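Towels folded into triangles: does it really save space, or is it just for looks?

Posted in Home & Laundry > Linens and Storage
438 views

Midura_Linen_Closet

I keep running into the claim that bath and hand towels should be folded corner to corner into a triangle first, and then either rolled or tucked into a sort of packet. The people who push this say it takes up less room than a regular fold in thirds, that the towels "hold themselves shut," and that the edges last longer. I have my doubts about all three.

My setup: one linen closet, three shelves, fairly deep but not wide. Hand towels on the middle shelf, bath towels below, sheets on top. All the towels are plain terry, medium thick, the kind with a flat woven band near each end. I've been folding in half the long way, in half again, then thirds. It works fine. The stack leans a little toward the door by the end of the month, but so would anything.

I tried the triangle with four hand towels last night and got lumpy things that wouldn't sit on top of each other. The towel isn't square, so when I bring one corner over I get a flap left at the end, and I never know if the flap goes under or over. I put it under on two and over on two and they were all bad in different ways.

So what I want to know:

Is there any real space saving, or does it only look that way because the person in the video owns six towels?

What are you supposed to do with the leftover flap?

Does the woven band need to end up in any particular spot? Mine kept landing on the slanted side and it won't crease the way the fluffy part does.

Please don't tell me to buy baskets. I've got baskets.

Pumby

It's great for travel!! I do mine this way and they fit in the suitcase so much better. You just have to practice. Once you get the hang of it you'll never go back.

Midura_Linen_Closet

Thanks, but I'm asking about a closet shelf. How many towels are you putting in the suitcase?

Pumby

One usually.

Zacharopoulos

I'd be skeptical too. I've washed and folded a lot of towels, at home and for a small guest house, and I've tried most of the folds that go around. Taking your points in the order that's useful to me and not the order you wrote them.

Space. A towel has a certain amount of cloth in it. Folding moves that cloth around and squeezes some air out, and terry fills right back up with air when you let go. Any fold that seems to shrink a towel is really changing its footprint, so you trade width for height or the other way. A triangle is a poor footprint for a rectangular shelf. You can set two of them long side to long side and get something close to a square, and I've seen that done neatly, but then you have to take them out in pairs or the one left behind slumps. In a deep, narrow closet like yours I can't see it helping at all.

I did measure this once, out of stubbornness. I filled the same shelf with hand towels folded in thirds and then with the same towels in tucked triangles. The thirds all went in with a hand's width to spare above. The triangles didn't all go in. I'm sure somebody with more patience could have made them fit by shoving, but shoving works with thirds too.

Holding themselves shut. This part is partly true, and only for the packet version where the last point gets tucked into a pocket. A plain triangle doesn't hold anything. Pick it up by one corner and it's a towel again. The tucked one survives being tossed in a gym bag, which might be what Pumby likes about it. On a shelf your towels aren't going anywhere, so I don't see what you'd be paying for with the extra steps.

Edges lasting longer. I've heard this and never seen a reason for it. Hems go because of washing, hot drying and people yanking towels off hooks. A towel sitting on a shelf isn't wearing out in any shape. If somebody has kept two sets side by side for years and compared, I'd read it, but what I've found is people repeating each other.

The flap. You're right that this is where it goes wrong, and the tutorials slide past it. A rectangle folded corner to corner always leaves a strip at one end. Your choices are:

Fold the strip under before you make the diagonal fold, so you're starting with something square. You end up with a thick lower edge where the cloth doubles back, and that's the side that wants to roll. Smooth it flat with your forearm, not your fingertips. Fingertips leave dents.

Or make the diagonal first and wrap the strip around the back afterward. It looks better from the front and comes undone sooner.

I prefer the first. Over the top is the worst of the bunch, and I'd guess those were the two ugliest of your four.

The surface matters more than people let on. On a slick counter the bottom layer slides when you pull the top one across, and your corner ends up two inches from where you wanted it. On a bed the whole thing sinks. Something flat with a bit of grip to it is best, and a covered table is ideal. Hold the far corner down firmly while you smooth toward yourself. If you let go of the corner to fix the middle, you lose the corner.

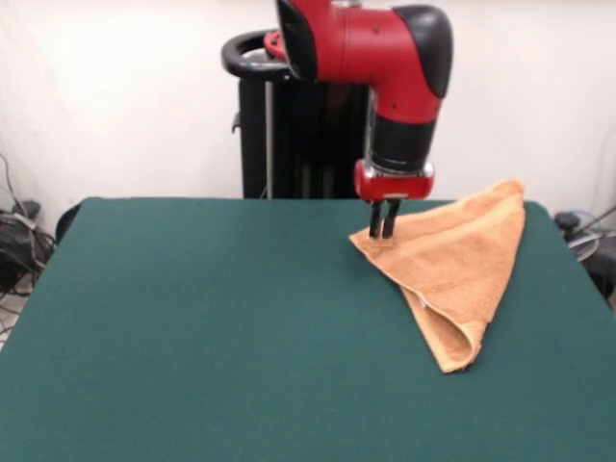 Clidau wants to add that the woven band is the real trouble and that everyone leaves it for last when it ought to be dealt with first. The band has no loops, so it's thinner and stiffer than the terry beside it, and it often shrinks more in the wash. That's why the end of an old towel looks puckered. Fold on the diagonal and a puckered band will pull the slanted side into a curve no matter how careful you are. Tug the band out to its full width while the towel is still slightly damp from the dryer, then let it finish drying flat, and it'll behave a good deal better in any fold you like, thirds included.

Zacharopoulos

Fair enough, and I should have mentioned it. I'd only say the tugging helps newer towels more than old ones. Past a certain age the band has made up its mind.

On where it should land: if you insist on the triangle, let the band run along one side near the edge and don't try to crease across it. A crease across the band springs open. With thirds it ends up on the short side, more or less straight, which is one more thing in favor of thirds.

Midura_Linen_Closet

This is a lot more than I got from the videos. The bit about folding the strip under first makes sense. I just tried it with one of the hand towels and it does come out closer to a real triangle, though the bottom edge is thick like you said and it sits up on one side.

Clidau, how damp is slightly damp? I don't want to put anything away wet in a closet with no vent.

Clidau

Damp enough that the band feels cool and the terry doesn't. Tug, lay it over a rack or the back of a chair, and don't fold until it's dry all the way through. Press the thickest part of the hem between two fingers. If you have to wonder, wait. And don't close the closet up on a warm stack straight from the dryer either. Leave the door open for an hour.

I don't agree with Zacharopoulos that the triangle has no use, by the way. It's good in one spot, and that's the end of a bed or a bathroom counter when company is coming. One towel, on its own, where it doesn't have to stack with anything. My guest bathroom gets a triangle. My closet gets thirds.

Zacharopoulos

That's for looks, then, and it was half of what was being asked. I've got nothing against looks. I object to being told it's storage.

Pumby

Can I ask something on the same subject, what about rolling? I roll my bath towels and put them in a basket.

Zacharopoulos

Rolling is fine if you have a basket or a cubby to hold them in. On an open shelf you need something at each end to keep them from spreading. You also lose the gaps between the rolls. They're easy to grab, I'll give them that, and you can see every color at once. For thick bath towels on a narrow shelf I'd still fold.

Midura_Linen_Closet

I'm going to stay with thirds and mark this one solved. Two changes from this thread: tugging the bands, and turning the stack so the folded side faces the door. I did the hand towels this afternoon and the pile is straighter than it was. Whether it's still straight by December, I couldn't tell you. I've left one triangle on the bathroom counter and so far it's been used to dry a dog.

Marked as solved by the original poster
69 people found this thread helpful

Related threads
Why do my towels smell fine dry and sour wet?
Deep shelf, short arms: how do you reach the back row?
Fitted sheets, is there any honest way to fold them
Does fabric softener ruin terry or is that a myth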